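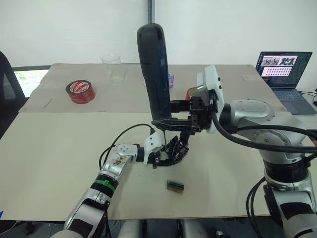 Usix is hiring bench assemblers for the Zedport workshop, second shift first, day shift to follow. Small electronics, mostly circuit boards going into housings, lots and lots of tiny screws. If you like handwork and don't mind sitting still with good light over you, keep reading. The work happens on a pale beige table board with a board in front of you and a black electric screwdriver, the tall upright kind with the thin bit pointing straight down, and you will have one in your hand most of the shift. Boards are small so a steady hand counts for more than a strong one.

Posted 10 May 2025. Openings stay up until filled so don't wait on it.

What the job is

Taking boards from the tray, checking them against the sheet, seating them, driving the screws to the right torque. Then a quick look under the magnifier, initial the card, next one. A normal run is 60 units. Some runs are longer, the Celia order is 1,000 and goes on for weeks — you will know that housing very well by the end of it.

Also: swapping bits when they wear, keeping your station clean, sorting screws that somebody has mixed up (it happens), packing finished units in trays for the test room. Once in a while rework, meaning you take apart what came back and find out why. We train on that seperately.

What it isn't

Not a soldering job. We have two solder stations and the people on them have been here a long time. If you want to learn it, say so at the interview and we'll put you on the list for when a seat opens up. No promise on when.

Not a desk job either. You sit, but you get up a lot. Trays, parts cage, test room and back.

Who we're looking for

Good close-up vision, glasses fine. Able to tell wire colors apart. Can read a drawing or willing to learn, the drawings are simple. Shows up on time. Doesn't force a screw that doesn't want to go in!! Stop and ask. A stripped thread in a housing costs us the housing.

Experience is nice but we've hired people from bakeries, nail salons, a bike shop, one from a watch repair counter. All worked out OK. If you've built model kits or fixed your own phone put that on the application, we do read it.

Left-handed people welcome, the stations can be flipped around.

Hours and pay

Second shift is 2:30 to 11 with a half hour meal break and two short ones. Day shift is 6 to 2:30. Training is on days no matter what shift you're hired for and is paid at full rate. Starting pay is $769 a week before taxes, goes up after your first 90 days if your review is good. Overtime is offered, not required, except for the last two weeks before the December shutdown when we ask everybody to take at least one extra shift. Better you know that now than find out later.

Health plan starts after the 90 days as well. Paid holidays from day one. Parking is free, the bus stops across from the gate but the last one leaves before second shift ends, so plan a ride home.

What to wear

Closed shoes, cotton or cotton-mix top, no loose sleeves. Long hair tied back. No rings or bracelets at the bench. Wrist straps and smocks we give you. Please skip hand lotion before shift, it gets on the boards.

The bench test

Everyone who gets an interview does a short bench test. One board, one housing, a handful of screws, a drawing. You get shown once, then you do it yourself. We are not timing you, we watch how you hold the tool and what you do if a screw goes in crooked. Takes maybe half an hour with the talk afterward. Bring reading glasses if you use them, people forget and then squint through the whole thing.

You don't need to bring tools.

How to apply

Pick up a form at the front desk, Vávra building, ground floor, or ask for one by email through the contact page. A resume is fine too but please still fill in the form, it has the shift question on it and we can't schedule you without that. Write down which shift you can do and the earliest day you could start. If you can do either one check both boxes, those get called first.

We call back, usually within a week. It may come from a number you don't know so please pick up or have voicemail set up — we lost two good people last time becuase the mailbox was full.

Applied before and didn't hear back? Apply again, the old forms were for a different opening.

Questions about the job go to the front desk between 8 and 4. They can't tell you where your application is but they can tell you everything else.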